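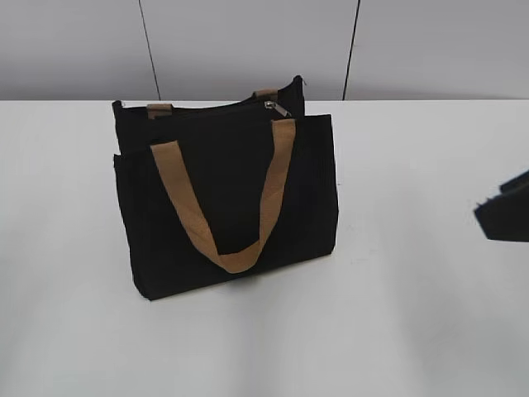

Shinji Hosoda wrote back on the first draft of this section that we should stop calling it a dropped-bag fault, as the bag hardly ever drops. What happens, in his words, is that "the arm says it has let go and the strap says otherwise." He is right, and we have changed the name all the way through. If you are working from an older printed copy of the Stirken guide, the fault you know as "dropped bag" is the same one we now call a held strap.

# Section 8: Held straps and Fault 700

Revised Mar 7, 2018

Please read this section before you let the cell handle anything with a handle that hangs freely — tote bags most of all, though the same goes for lunch bags, camera cases and anything else with a loop of webbing on it. Boxes and bottles don't give this kind of trouble, and if those are all you run, you can go on to the next section with a clear conscience.

## What goes wrong

A bag with a soft strap is easy for the Stirken cell to pick up. The fingers close on the webbing, the Sasaki gripper reports a good hold, and the arm lifts. The trouble comes at the other end of the job. The fingers open by the amount they were told to open, the gripper reports that it is clear, and the arm starts for its next position. Meanwhile a fold of the strap may still be sitting over one finger, or a loop may have slipped behind the fingertip where the gripper can't feel it at all.

When that happens, the arm takes the bag along. A light bag slides or tips. A loaded one can swing, and this is where we ask you to be careful, for a swinging bag covers a good deal more room than the arm does. At the Hallirent site, in November, a tote with something heavy in the bottom was pulled off the table in this way and struck the guard door. The door held and no one was hurt. The operator had been about to open it, though, and that is the reason this section has grown from a short note into what you are reading now.

Fault 700 on the Erkumine controller means that the load on the wrist was higher than expected after a release. It is nearly always a held strap. Now and then it is a cable dragging on the arm, and we come to that near the end.

> **CAUTION:** Fault 700 stops the motion. It does not remove the pull from the strap. A stretched strap can spring back when it comes free, and whatever is in the bag may move with it. Keep your face and hands away from the line of the strap until you have finished the steps under "Freeing a held strap."

> **CAUTION:** Never clear the fault from the panel with a bag still attached. The controller will take this to mean that the way is open and may carry on with the move it was making.

## Before you start a run with bags

Do these checks once at the start of a run and again whenever you change to a different kind of bag. They take a few minutes, and we know that on a busy morning a few minutes can feel like a lot. Please do them anyway.

1. Send the arm to its side position and wait for the panel to read **PARKED**.
2. Stand the bag on its base inside the pick area. Turn it so that the strap you mean to pick faces the side the arm comes in from.
3. Let the front handle hang. Don't prop it up or pin it back, even if it looks untidy. The check is worth very little if the strap is neater than it will be during the run.
4. Run a hand along the strap and feel for twists. A gentle turn at the bottom of the loop is normal in flat webbing. A full twist near either end should be let out.
5. Close the zipper, if the bag has one, and tuck in any loose pull cord. A metal pull is stiff enough to catch between the fingers, and the gripper will think it has found something worth holding.
6. Fold the rear handle down behind the bag. If it stands up beside the front one, the fingers can pick up both, and the release check won't be able to tell.
7. Step out, close the guard door, and press **Confirm area**.

**Note:** Dark cloth can be hard for the locating program to make out, particularly where one black layer lies in front of another. If the Erkumine panel draws its outline around the front pocket only, leaving out the part of the bag that rises behind, choose **Locate again**. Don't widen the outline by hand. We used to suggest that, and it led to more held straps than it cured.
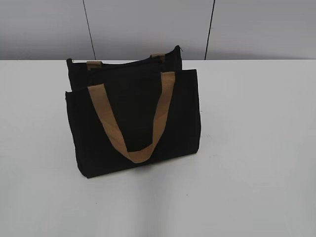
Once the outline is good, you can go on to set the release. The factory settings were chosen with boxes in mind, and they let go far too quickly for webbing. A strap needs a moment to fall away on its own, and the fingers need to open a little past the point where they would be clear of something stiff.

## Setting the release for straps

You will need supervisor access for these steps. If the **Release** menu is gray, you are signed in as an operator, and you will want to go and find whoever keeps the key.

1. On the panel, open **Tools**, then **Gripper**, then **Release**.
2. Change **Load type** from *Rigid* to *Strap or loop*. The panel asks whether you want to keep your old values. Answer **No**.
3. Set **Pause after opening** to 2 seconds. This feels very slow the first time you stand and watch it. Leave it be.
4. Set **Back-away speed** to 8 percent. This governs only the first short move after the release, and the arm goes back to its usual speed once the wrist load has been checked.
5. Set **Back-away direction** to *Along fingers*. With this setting the gripper draws straight out of the loop. The other choice, *Straight up*, lifts the fingers into the top of the strap, and it is the most common cause of the fault on a newly set-up cell.
6. Turn on **Check load before travel**.
7. Press **Save to job**. If you press **Save** alone, the values last until the power is switched off and no longer, and you will be puzzled the next day.

Run the job with an unloaded bag first and stay by the stop button while you do. Watch the strap during the pause, and leave the panel to look after itself. If the webbing is still resting on a finger when the arm begins to back away, stop the job and increase **Extra opening** by 2 mm, then try again. Should that not be enough, look at the fingertips before you reach for a larger number. A worn pad with a rough lower edge will hold webbing surprisingly well, and opening it wider only moves the rough edge to a new place.

## Freeing a held strap

You have Fault 700 on the panel and a bag hanging from the gripper, or leaning on the table with its strap pulled tight. There is no hurry. The arm will hold its position for as long as you like.

1. Press the stop button, even though the arm has already stopped. This locks the brakes, and the lamp on the base goes from yellow to red.
2. Look at the strap from outside the guard and decide where it will go if it slips free. Stand somewhere else.
3. Open the guard door. If the bag is hanging, put one hand flat beneath its base and take up the weight until the strap goes slack. If it is too heavy for one hand, get help; please don't try to manage it with a knee.
4. With the strap slack, turn the **manual release** knob on the side of the Sasaki gripper to open the fingers. Never put your own fingers between them to work the webbing loose. Use the blunt plastic hook that hangs on the inside of the door.
5. Set the bag down well out of the arm's path.
6. Check the fingertip pads for threads, and check the strap where it is stitched to the bag. A strap that has started to pull out of its stitching shouldn't go back into the run.
7. Leave the cell, close the door, release the stop button, and only now clear the fault.
8. Send the arm to its side position at slow speed before you restart the job.

**Note:** If the manual release knob won't turn, there is still weight on the fingers. Lift the bag a touch more and try again. Forcing the knob can shear the small pin behind it, and then the gripper has to come off the arm altogether.

## If the fault comes back with nothing caught

Sometimes Fault 700 appears when the bag is sitting exactly where it should be and the strap is plainly free. Tsutomu Morikawa spent the better part of a week on one of these and found the gripper cable rubbing against its clip, pulling on the wrist each time the arm turned toward the table. So look there first. Move the arm slowly through the whole job with the gripper open, and watch for the spot where the cable goes tight.

If the cable hangs easily all the way through, redo the wrist zero from the **Tools** menu with the gripper open and holding nothing. A zero taken while a bag is hanging will give you false faults for the rest of the day. Worse, it can hide a real one, so any zero you aren't sure of should be taken again.

Please don't switch off **Check load before travel** to get through a shift. We understand the temptation very well, having been asked about it on nearly every visit, but the wrist load is the only sign the cell has that a strap is still attached. Stop running bags, change over to boxes if you have them, and send us the fault log. Copy it from **Tools**, then **Service**, before the power goes off, and write down which way the bag was facing and whether it was loaded. The log keeps neither of those.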